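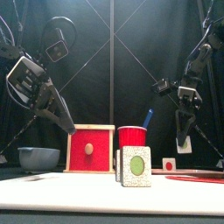 Teach It One Block at a Time

My friend Neville Wragg and I have run two arms off Kadlec since October, and I'd say start small, dear reader! Give the planner a single block and set the speed to 40 percent until the paths look sensible. 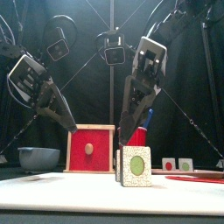 Save a copy of your settings before you touch the grip force, too (I keep 16 of them, all named by hand).
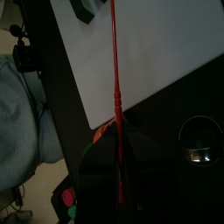 Workshop Tips: Camera Software

Wrist views run darker than you'd expect, so raise the exposure to 65 first, and only then retrain the detector.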